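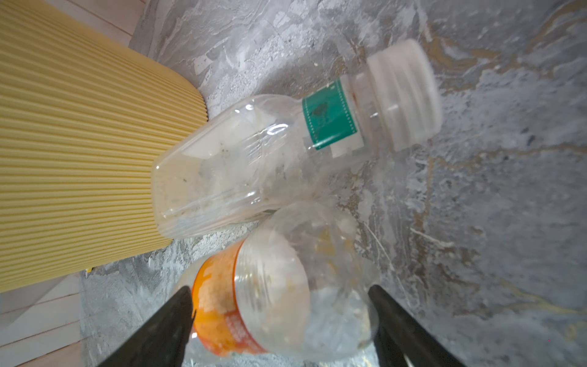

Clear bottles, one with a cap, labels and residue.

Sorting Technician, Plastic Packaging (part-time, fixed term)
Clenel Materials Recovery – Drilberg site

Clenel runs a small test and sorting shop for used beverage packaging. The Drilberg site receives empty bottles from office collection points and returns them to the recycler in separated fractions. We are hiring one technician for the bench line, starting in November.

Duties
Sort incoming bottles by body color and by condition (whole, dented, crushed).
Remove screw caps and put them in the cap bin. Tamper rings stay on the neck unless the work order says otherwise.
Cut and strip sleeve and wrap labels. Labels are weighed separately from bodies.
Check the inside of each bottle for liquid or dried residue. Bottles with more than a trace go to the rinse rack and are not baled the same shift.
Record the weight of each fraction in Orari, our shift log. Training on Orari is given in the first week.
Wipe down the bench and empty the label tray at the end of the shift.

Crushed bottles take longer than whole ones. The label is often caught in a fold of the plastic and has to be worked out by hand before cutting. Applicants should be comfortable with slow, repetitive handwork.

Requirements
Able to stand for up to 4 hours with one break.
Able to lift sacks of up to 50 lb to bench height.
Normal color vision, or corrected vision sufficient to tell clear from light blue plastic.
Basic written English for log entries.
No allergy to nitrile. Gloves are supplied and must be worn – cut-resistant liners are added for label work.

Prior recycling or packaging experience is useful and not required. A forklift certificate does not apply to this position.

Hours and conditions
Shifts start at 7 a.m. The contract runs for 70 shifts and may be extended if the Dovhaniuk collection route is renewed. The bench area is indoors and heated. Noise from the baler is intermittent; ear protection is provided. Parking is available behind the loading dock.

To apply
Send a one-page résumé and a note of your earliest start date to the Drilberg site office, subject line "Bench line". Selected applicants will be asked to complete a short paid trial at the bench. Applications without a start date will be returned for completion.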